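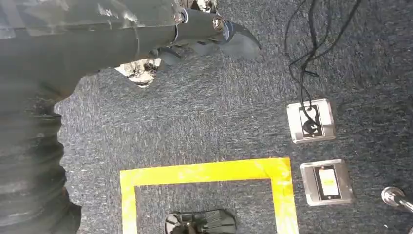

The Skaderen over the carpet, with the floor outlets and Mansa's yellow tape.

I had 18 thousand dollars left in the equipment line and until five o'clock to say what I wanted done with it. Mansa Kpodo had already made up her mind. She was sitting cross-legged on the carpet with the Cundari quote on her knee, picking at a roll of yellow tape.

"We don't need a second arm," she said. "We need a decent gripper and somebody to move the power."

Now, I wanted the second arm. I'd wanted it since June, when Mogens Frandsen took me through the Fandside showroom and let me drive one with my thumb (dangerous thing to let a grown woman do). I'd even picked the colour -- grey, same as the first, so they'd look like a pair.

"What does it cost to move a floor outlet?" I asked.

"374 each. I rang Osei this morning."

"And to leave them where they are?"

She gave me the look she gives the photocopier. One outlet had our cables running out of it, right across the bit of floor where a second base would have to stand, and the other was sitting there with nothing in it at all. I'd walked past the pair of them for months and only ever thought about my lovely matching arms.

So we did the sums on the back of the quote. Fingers, freight, the electrician, 275 for a proper cable cover. It came to a good deal less than I had, and I hated that, because you know what happens to leftover money. Head office comes and gets it.

"Training," said Mansa, without looking up. "Put the rest in training. You still can't drive the one we've got."

I laughed so hard I had to hold the desk! Then I wrote it down, training, and went off to ring Mogens and break his heart.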